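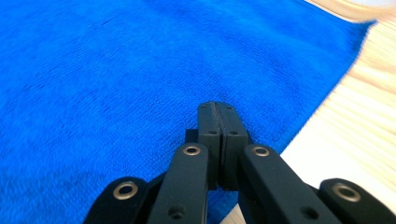 The bus that carries the Killey Rovers women's side to away matches leaves from behind the swimming baths at a quarter to seven in the morning, and if you aren't on it, Rawan Khalaf will leave without you. She has done it to a goalkeeper. She did it once to her own assistant, Hadi Hattar, who had gone back for the bibs and had to follow in his sister's car with the whole lot piled on his lap.

"He got there before we did," she tells me, laughing, over the noise of the heater. "So I don't know what lesson he was meant to take from it."

I had come to Killey in February to write a short piece about a football club that was expected to fold. I stayed rather longer than I meant to, partly because the guest house did a very good kipper and partly because the club was so plainly not folding. The pitch was under water at the river end, the clubhouse roof had a tarpaulin over it, and the team was bottom but one in the league. And yet on the evening I first walked down there were 22 players running shuttles in the sleet, and two girls of perhaps twelve hanging over the rail, shouting the names of the ones they liked best.

Khalaf grew up four streets from the ground and played on the left wing until her knee gave out. She came back as manager when the club had 11 registered players, which is a fine number until somebody gets a cold. In her second match in charge they lost one to a wedding and another to a twisted ankle in the warm-up, and played the full 90 minutes with nine. They lost that one heavily, and she won't let me print the score – though anyone in the town will tell you for the price of a cup of tea.

The worst of those early afternoons was away at Vosarden, a hard, windy ground on top of a hill where the ball never seems to stay where you put it. Killey were beaten there three seasons running. So when I heard that my last weekend with the team would be the Vosarden match, I bought a thicker hat and got on the bus with everyone else.

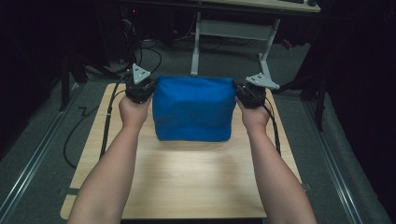
Settimio Bassi was already on the back seat with his flask. He is 86 and has watched Killey teams since he came over as a young man to work in the bakery, and he writes every result in pencil in a set of cash books. By his reckoning the trip that morning was his 1022nd match, counting the men's side and the friendlies, and leaving out a game abandoned for fog because, he said, he hadn't seen any of it. He gave me half a cheese roll and a long account of a cup tie that I'm afraid I lost the thread of somewhere near Canpolat Bridge.

The match itself was a scruffy thing. Vosarden scored early from a corner, when the wind took the ball over everybody and in off the far post, and for half an hour Killey could hardly get out of their own half. Hattar paced. Khalaf stood quite still with her hands up her sleeves. At half-time she spoke for less than a minute, and as far as I could hear most of it was about keeping the passes low.

They did keep them low, and it was lovely to see. The equaliser came after a long string of short, patient passes down the left, finished from close in by a substitute who had been on the field for two minutes. After that Killey had the better of it and hit the bar, and I found I was shouting along with the rest, which I don't normally do when I'm working. It ended one each.

A draw kept them bottom but one. On the bus home they sang as though they'd won the cup, and Bassi got his pencil out before we had reached the main road, licked the end of it and asked me how to spell the substitute's name.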